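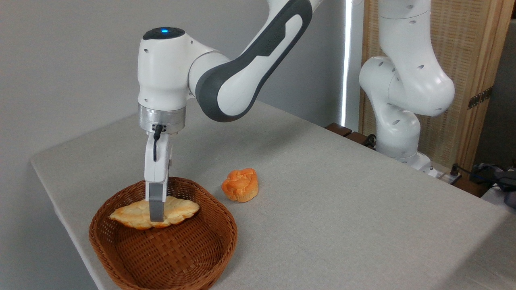
Braided loaf, wicker basket.

Search posts Search Clear recent searches

Thread on braided bread, mostly on why the strands tear and the middle stays underbaked. Notes from a January of baking the same loaf over and over. Weights in grams.

1/ Base formula: 660 g bread flour, 270 g water, two eggs, 60 g sugar, 50 g neutral oil, 12 g salt, 7 g instant yeast. Water plus egg puts the dough a little under 60 percent hydration. It feels stiff at first. Leave it alone for ten minutes before adding flour or water.

2/ Stiff is correct for braiding. A wetter dough gives a softer crumb, but the strands fuse during proofing and the pattern bakes out flat. If you want the softer crumb, add oil and keep the water where it is.

3/ Mix to medium development. The dough should stretch to a thin sheet with a few rough spots. Full development makes it elastic, and elastic dough shrinks back each time you roll it. Most of the complaints I get about short, fat strands come from overmixing.

4/ First rise: 90 minutes at room temperature, or overnight in the fridge. Cold dough rolls more evenly. Take it out 20 minutes before dividing.

5/ Divide by weight. Eyeballed strands drift by 30 or 40 g and the loaf leans toward the heavy one. For three strands I go to the nearest 5 g.

6/ Preshape as flat ovals, roll each up tightly into a short log, rest 15 minutes, then roll out. Rolling straight from a ball traps gas pockets, which show up later as blisters on the ridges.

7/ Roll from the center outward with light pressure. If a strand resists, put it down and do the next one. Length is finished in two passes, never one.

8/ Dust the strands very lightly before braiding. Flour keeps them separate in the oven. Too much leaves gray seams.

9/ Start the braid in the middle, work to one end, flip, and work to the other. Starting from the end stretches the last third, and that end always comes out thin. Catherine Skinner taught me this and I ignored it for a year.

10/ Tension: loose. The strands should touch with no pull on them. A tight braid has nowhere to expand, so it rips along the side, usually at the second or third crossing.

11/ Final proof is where most tearing gets decided. Press a fingertip into the side. If the dent fills at once, wait. If it fills slowly and leaves a shallow mark, bake. Mine takes 70 minutes in a 22 C kitchen.

12/ Egg wash twice. Once after shaping, once just before the oven. Thin the egg with a teaspoon of water and brush with the direction of the strand. Pools in the creases bake into something like omelet.

13/ For a pale loaf, use whole egg and skip the sugar in the wash. Yolk only goes dark well before the center is done.

14/ Oven at 350 F, middle rack, 30 to 35 minutes. Internal temperature 190 F. Color is a bad guide in enriched dough. Tent with foil at 20 minutes if the ridges are ahead of everything else.

15/ Cool on a rack for an hour before it goes in anything with sides.

16/ Rozália Sipos asked about freezing. Freeze baked, whole, double wrapped. Thaw in the wrapping. I have tried freezing it shaped and unbaked three times and lost volume each time.

17/ Next batch swaps 10 percent of the flour for whole spelt. Water goes up to 280 g to start. Will post weights and bake times under this one.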